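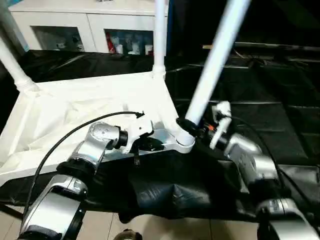

**Ticket 1446 - Pay allowance missing after transfer to Furkport barracks**

Status: closed
Opened by: Noemi Mancuso, unit administration, Furkport
Assigned to: Tullio Fabbri, personnel systems
Priority: 2

**Problem as reported**

Soldiers who moved to Furkport in September are not getting the separation allowance on their pay statements. Base pay is correct. The transfer order shows in the personnel record, and the new unit code is right. Sergeant Miller's statement is attached. His allowance line is blank, and it was filled in the month before.

**Log**

08:40 - Fabbri: Opened Miller's record in Wulley. Transfer order is there, signed and dated. Family address unchanged. He should qualify. Asked Mancuso if anyone at Furkport did get the allowance.

09:15 - Mancuso: Yes. Corporal Falcão got it. He moved on the same order but his papers were entered by hand at the gate office, because he came in a day early.

09:50 - Fabbri: Compared the two records. Falcão has a housing code of "barracks, single." Miller's housing code is empty. The bulk import did not carry the field over. Wulley skips the allowance when housing is empty and gives no warning.

10:30 - Fabbri: Entered the code by hand for Miller and ran a trial calculation. Allowance line came back with the right amount. Did not save the run.

11:05 - Kanako Kamata, payroll: Please don't fix these one at a time. Each hand edit makes a separate back pay entry and we have to approve every one. Send a corrected import file and I will load it as a single batch.

13:20 - Fabbri: Corrected file sent. Housing codes taken from the room list Mancuso supplied. Two soldiers on the order are not on the room list.

13:45 - Mancuso: Those two are on a course and haven't been given rooms. Leave them out. I will open a new ticket when they arrive.

15:10 - Kamata: Batch loaded, no rejected lines. Back pay will show on the next statement. There is no off-cycle payment for this allowance.

15:30 - Gerardo Testa, finance desk: Approved.

**Follow-up**

Import template changed so that an empty housing field stops the load. Change request is 2682, owner Cinzia Grasso. Until it is live, check the housing column before sending any transfer file - the preview screen does not show it, so open the file itself.

Mancuso confirmed Miller's next statement is correct. Closed by Fabbri.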